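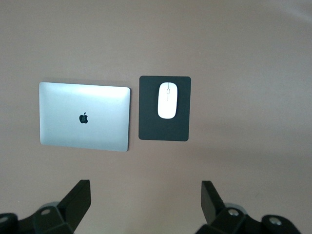 Plonach: a review after 400 demonstrations

Plonach is a training method for robot arms that comes with its code and a short paper. It takes recordings of a person guiding the gripper through a task and turns them into a policy the arm can run by itself. The main claim is that a wrist camera is enough, with no second camera looking down at the table. I tried it on desk tidying for most of September, and Nabila Chin helped with the recording.

Setup took me an afternoon. The install script failed on the first machine because of an old driver, and the error message didn't say so. After that it was fine. The calibration page is clear and the default settings work.

We recorded 400 demonstrations across 4 tasks: sliding a mouse to a new spot on its pad, straightening the pad, pushing a closed laptop square to the table edge, and clearing a pen into a tray. Recording is the best part of the package. You can drop a bad take with one key, and the viewer plays back the camera and the finger positions together.

The mouse task came out well. The policy lined up before closing the fingers, and it coped when we moved the pad to a different side of the laptop. The pen task was almost as good in daylight and worse after 6 p.m., when the overhead lights were on.

The laptop task was poor. A silver lid throws glare back at the camera, and with only the wrist view the arm misjudged the near edge and stopped short. The paper tests on matte boxes, so its numbers don't cover this. Skye MacKinnon at Amcombe ran the same task and got the same short stop. Adding more takes under mixed light helped a little.

Training needs more than two hours per task on our one card. The older Lecomte baseline is quicker to train, but it lost track of the mouse whenever the pad was turned.

I'd use Plonach again for small objects on a plain table. For anything shiny I would keep an overhead camera. The next release is supposed to support one, and I'll rerun the laptop task when it's out.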